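Open House at Drandar

Print this story | E-mail this story
Shares: 362 | Comments: 2

I only went for the free lunch. My sister's company had two passes to the Drandar open house and she couldn't use either one, so there I was at ten in the morning with a sticker on my shirt, following a line of strangers up the stairs to see a robot put shoes away.

Its name was Tika. I had pictured something with a face, I guess, and a voice like a flight attendant. Tika had an arm and two black fingers, and it didn't greet anybody. The guide said it had practiced this one job 600 times. I have been putting my shoes away for thirty-some years and I'm still not good at it, so I kept my mouth shut.

The apartment was on the second floor, all big windows and wood planks, the kind of place I used to circle in the rental ads back when Chou was still alive and I needed somewhere that took old dogs. Chou would have loved that floor. He would have found the sunny patch in a minute flat and stayed there until supper.
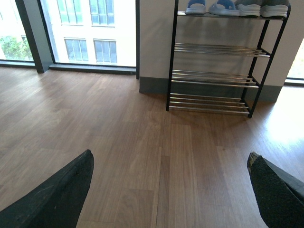
Anyway, the guide asked us to stay behind a strip of tape and I ended up next to a woman in a raincoat who smelled like oranges. She whispered that she worked for Ararora, the competition, and please don't tell. I said who would I tell? She had a tiny notebook and she wasn't writing in it. She was just watching those fingers, the way you watch a kid on a diving board.

"Ours drops things," she said.

"So do I," I said, and she laughed loud enough that the guide looked over.

I wanted it to go well then, for the arm and sort of for her too, which makes no sense – she was on the other team! My own shoes were lined up by the front door with everyone else's, and I had a hole in my left sock, and I was standing there with one foot on top of the other, rooting for a machine.

When they called us down to lunch she didn't move. I got as far as the landing and came back up.

"There's soup," I told her.

"What kind?"

I had no idea what kind. I said tomato, and she put the notebook in her pocket.

2 comments | Print | E-mail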